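In Defence of the Upright Magazine

I have never been able to throw away a magazine, and for years this was held against me at home. They lay in heaps by the bed and under the hall table, and whichever one I wanted was always at the bottom. My friend Aino Suominen has no patience with it. Read it, she says, and pass it on, or put it out with the papers - and she does, too, the very same evening.

But I think a magazine deserves better, and what it needs is so little. A plain plastic desk file, the sort with slots in the sides, will do the job for years. Stand the thing up, face out, and you start reading it again. I must own 60 of them by now, and I have opened more old issues this April than in all the years they lay flat.

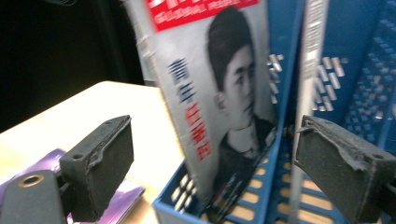
A thin magazine in its blue file holder, cover to the front.

I do love a cover with a portrait on it, and a spine that has gone a bit creased, and I love them even in languages I can only pick at. A book on a shelf shows you its back and waits to be asked. A magazine was made to be looked at from across a shop, poor thing, and it seems unkind to bury it.

Aino remains unmoved, I should say. She did borrow 7 of mine last month, though, and I would quite like them back.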